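Keeping a two-armed machine in working order at Harkgate

The technician who looks after the two-armed robot at Harkgate starts before 8 in the morning, and the first job is always the cables.

"People ask about the software," she said. "I spend more of my week on cables. They come off the wrists and they need slack, but if you leave too much they catch on whatever is on the table."

The machine was set up in September at a plain white table. Its builder, Plonard, supplied the arms and hands, and the control cabinet came from Perholm. She checks the arms one joint at a time, at low speed, and writes down anything that sounds different from the day before. The log now has 533 entries. Most of them say the same thing – no change.

The hands take longer. She wipes the black palms with a dry cloth, then opens and closes each hand 19 times and watches for a finger that lags. After every 1,000 grasps the right hand gets a full inspection, and the left is done at the same time. So far she has replaced 3 finger tendons, all of them on the right.

"The right one reaches farther, so it gets the wear," she said. "I asked Plonard for a spare hand and they sent one in two weeks. I was happy with that."

Calibration is done with a plate. The arms go out on either side of it, and she compares their positions with the numbers saved at setup. If they don't match, she starts over from the shoulders.

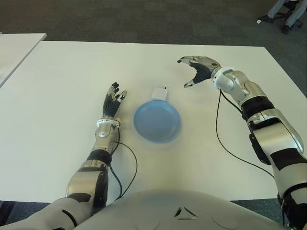 "I used to do the wrists first and work back," she said. "It was slower. You fix the wrist, then you find the shoulder was off, and you have to do the wrist again."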